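The Orange Syrup

The winter my grandmother stopped driving, I inherited her car, her good scissors, and the job of getting the orange syrup to everybody before New Year's.

You have to understand about the syrup. Hiba Issa (that was my grandmother, and I called her by her whole name from the time I could talk, because everyone else on Dewulf Street did) had been making it since before my mother was born. Peel, sugar, a little clove, and something she added with her back turned. You stirred it into hot water when you had a cough, or into cold water when you had company, and my uncle poured it over pancakes, which she considered a kind of vandalism. She made it every September, when the kitchen was too hot for it already, and let it sit in the cellar until the end of the year, and then it went out to people. There was a list. The list was on the back of a calendar from a hardware store that had closed, and it had 56 names on it, a good many of them crossed out and then, a line or two down, written back in.

"Why is Mrs. Keogh on here three times?" I asked her.

"We had disagreements," said Hiba Issa.

So off I went, with the back seat full of boxes and a blanket tucked over them as if they were children. It had snowed and then thought better of it, and the whole town was the color of dishwater. I did Oanh Phí first, since she was closest, and she made me come in and take my shoes off and eat soup. I did the brothers over the bakery, who argued about which of them should sign for it, though there was nothing to sign. I did a man named only "Tall" on the list, at an address that had become a dentist's office, and the receptionist, who was not tall, said she would be glad to have it if he didn't turn up.

By four o'clock I had eaten soup twice and a piece of cake the size of a brick, and I had only one stop left that worried me, and that was Catríona Keogh.

She lived at the top of Rellolora Hill in a narrow green house with a great many steps. I counted 20 and then there was a landing, and I decided to stop counting. She opened the door before I knocked. She was a small woman in a huge cardigan, and she looked at the box, and then past me down at the car, and then at me.

"She didn't come herself," she said.

"She's not driving anymore. It's her eyes."

"Hm," said Mrs. Keogh, and she held on to the doorframe a moment. "Well, you'd better bring it through."

Her front room was warm and smelled of ironing. She cleared a stack of magazines from a chair for me.

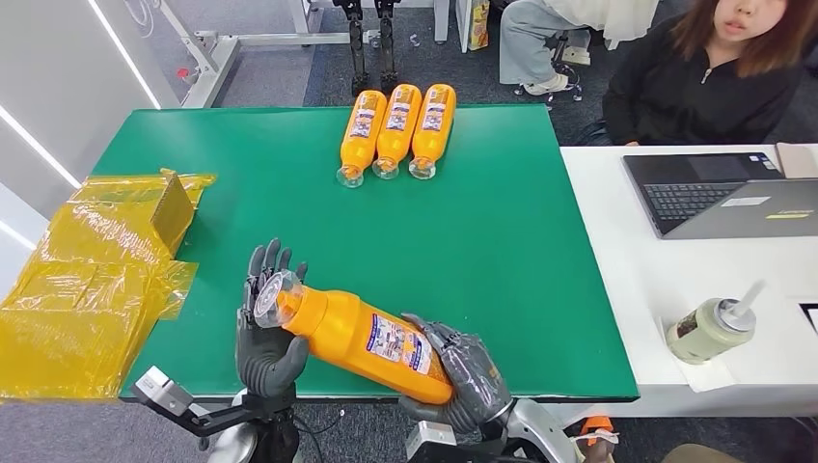 Four orange bottles, one of them in gray robotic hands.

Mrs. Keogh had already unpacked the syrup and was holding one jar up to the lamp, turning it slowly.

"It's darker than last year," she said.

"She let me do the sugar."

"Did she!" And she laughed, a big surprised laugh that didn't seem to have come out of that cardigan at all. "She never let me do the sugar. We were neighbors for years, your grandmother and I, before I moved up here, and I peeled until my thumbs stung, and she never once let me near the sugar. That was the second disagreement."

"What was the first?"

"I told people about the cardamom."

I sat very still. Outside, somebody was scraping a windshield. I had stood in that cellar kitchen every September of my life, looking at my grandmother's back, and nothing in me had ever guessed cardamom.

Mrs. Keogh saw my face, and put the jar down, and covered her mouth with her hand.

"Oh, dear," she said, through her fingers. "That'll be the fourth."

I drove home in the dark with the boxes empty and the blanket folded on the seat beside me. Hiba Issa was at the kitchen table with the radio on low and the calendar in front of her, and she wanted to hear all of it, who had looked thin and who had painted their hall, and whether Tall had come to the door himself. I told her about the soup and the cake and the dentist.

"And Catríona?"

"She says it's darker than last year."

"It is darker. You were heavy-handed." She took up her pencil and held it over the list, her face close to the paper. "What else did she say?"

"She asked if you'd come up for tea, if I drove you."

My grandmother thought about this for some time. Then she put the pencil back in the drawer, and asked me what a person was supposed to do about all those steps.

Contact | © 2025 Sumaiya Uddin. All rights reserved. | Back to top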